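8 Apr 2021, shared workshop, back bench

Pads again. Zhiqiang wants to call the hand grippers finished and start on the arm. I don't, and since I said so out loud on Tuesday it falls to me to write down why.

Current state: the pair of hand-held grippers, cabled, plates on top, fabric pads on the finger blocks. Test object is the white plastic bin with the handled lid.

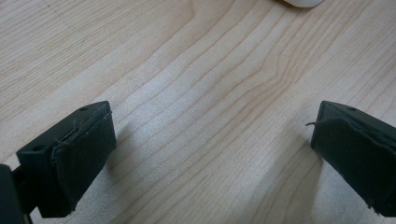
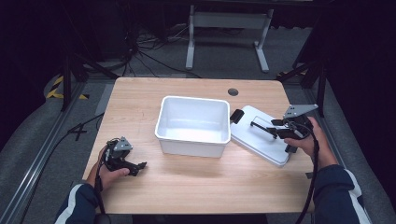

The claim, as it stands on the whiteboard, is that the fabric pads "solve slip". I'd like to know what they were compared with. The bare plastic fingers were tried one evening by Zhiqiang, on a mug and a roll of tape, and he didn't write anything down. The fabric was then tried on the bin, by Yiran and me, after we'd both had a week of practice at holding the things. So we changed the pads, the object, the hands and the amount of practice, and gave all the credit to the pads. I'm not saying they're bad. I'm saying we don't know.

Did a proper go at it this afternoon, or as proper as I could manage alone for the first half and with Yiran for the second. Rules: pick the lid up by the handle with the right gripper, hold for a slow count, put it on the bin, take it off, put it back on the table. Any drop or any help from a knee or elbow counts as a fail. 19 goes with the fabric pads, 13 clean.

That is worse than I had expected and a good deal worse than "solve". Four of the fails were the same thing, the lid swinging round under the handle once it was off the table. The handle is a bar and we're hooking it more than squeezing it, so the lid hangs and turns as it likes. No pad fixes that. You'd want to grip with the finger faces flat on both sides of the bar, and to do that you have to come at it from an angle my wrist doesn't care for. The other two were me letting go early. Counted them anyway.

Then bare fingers. Yiran peeled the pads off a spare set of blocks (the glue comes away in one go if you warm it, leave the hairdryer where it is please). Same rules, same lid, same bin. She got through 13 goes before we lost the bench to Kullov's people, who had it booked from four. I won't write her clean number here as if it meant something, because she was fresh and I wasn't, and it's fewer goes. It was not obviously different. That's as far as I'll go.

Things that bother me about the fabric, whatever the numbers say:

It frays. I trimmed the edges on Monday and there are threads showing again. It picks up lint too. If we ever put a camera-based finger tracker on this, as Zhiqiang keeps promising, a loose thread moving about between the fingers is going to be a nuisance, and I'd bet on us spending a weekend blaming the software.

The glue is soft. The edge of a pad can lift a bit, and once it has lifted I can't see why it wouldn't go on lifting. I pressed the worst one down with my thumb and put a dab of the Arnia contact cement under it. Will look at it tomorrow before anyone uses it.

Thickness. Cut by hand, folded at the corners, so the left and right pads aren't the same. With the fingers fully closed they touch at the top first on one gripper and at the bottom first on the other. On a mug that doesn't show. On anything thin it will.

What I don't accept is the argument that it's good enough because the arm will have a force sensor. The arm doesn't exist. We have one joint, a box of bearings and the Kuvo motor that hums. Saying a later part will cover for an earlier part is how we ended up last October with 81 quid of belts nobody could fit.

Zhiqiang came by at half past four and read this over my shoulder as far as the list. His reply, put down fairly: the grippers are for learning what the job feels like in the hand, they'll never do real work, and I'm testing a sketch as though it were a product. He has a point about the first part. Holding the bin with one and lifting the lid with the other did teach me more about the angles than any of the drawings. The lid swinging is a real finding and we'd have met it on the arm at ten times the bother. But if it's a sketch then the whiteboard shouldn't say "solve". He's rubbed it out and written "helps?" with a question mark, and I've left it.

He also says the handle is an unfair test, nobody designs a gripper round a lid handle. Fine, but it's his bin and he picked it.

Yiran would like to try silicone, poured thin into a printed mould. She has half a tub left from the Cai enclosure job. I'm doubtful, the last lot stayed tacky for days and picked up every bit of fluff in the building, but a moulded pad would at least be the same thickness on both sides and I'd rather test that than argue. Mould drawing is hers. I said I'd do the printing if she leaves the file on the shared drive with a sensible name.

Cables, while I'm complaining. Both leads still pull on the wrist when you reach across the bench. I had the right one tug just as I was setting the lid down, and I can't rule out that it cost me one of the swings. Try a longer lead and a loop of tape at the elbow.

To do:

Check the glued pad before use.
Repeat both sets, same person, same number of goes, swapping pads halfway so tiredness lands on both.
Add one thin object. A steel ruler will do.
One go at the lid from the side with the fingers flat on the bar, wrist or no wrist.
Longer leads, both sides.
Yiran: mould file.
Zhiqiang: write down what you did with the mug, even from memory.

Bench is booked to us again on Saturday morning. Bring the good scissors back, whoever has them.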